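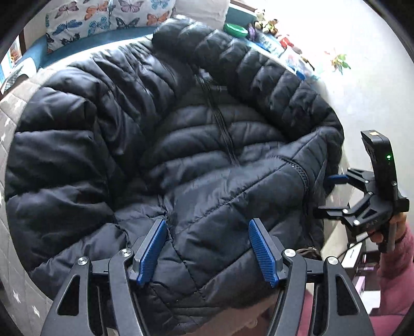 Februar, Werkstattbuch, Eintrag nach der Mittagspause

Waschversuche Daunenfüllung, dritte Serie. Die Füllung von Prenditz liegt seit gestern im Klimaraum, Ausgangswert der Bauschkraft war laut Lieferschein nicht angegeben, also selbst gemessen. Zylinder nach dem Umbau neu austariert, Stempel sitzt wieder gerade. Interessant sind für uns vor allem die Kammern: Bei einer schwarzen Steppjacke mit dicken Querkammern und kurzen, eng gesetzten Abschnitten am Ärmel verteilt sich die Füllung anders als in einer glatten Decke, und genau die kurzen Ärmelkammern machen beim Trocknen Ärger. Deshalb ab jetzt Ärmel und Rumpf getrennt protokollieren.

Probe A (Waschmittel Ludmont, 30 Grad, zweimal gespült): nach dem Trocknen 492 ml im Zylinder. Klumpen nur am Rand, mit der Hand gut aufzulösen.

Probe B (Jestlow, gleiche Dosierung): 263 ml. Das ist zu wenig. Riecht auch noch nach Tensid. Yae Hirano vermutet Rückstände, ich eher zu kurze Trocknung. Beides prüfen, bevor wir Jestlow aussortieren.

Probe C noch im Trockner, Wert nachtragen.

Zum Trockner: Der Shibata schaltet bei kleiner Beladung zu früh ab, der Feuchtefühler bekommt wohl keinen Kontakt. Habe 3 Frotteetücher dazugelegt, damit lief er durch. Ob das die Werte verfälscht, weiß ich nicht. Tücher flusen, Flusensieb nach jedem Lauf leeren, bitte auch eintragen.

Einwaage bleibt bei 200 g je Beutel. Beim letzten Mal hatte jemand nass gewogen, die Zeile ist durchgestrichen, bitte nicht mehr verwenden.

Offen:
Probe B nachspülen und neu messen
Nahtstiche unter der Lupe, ob Daunen durchkommen
bei Prenditz nach dem Federanteil fragen
neue Baumwollbeutel nähen, die alten sind an den Ecken dünn

16:40 Probe C immer noch klamm, läuft weiter.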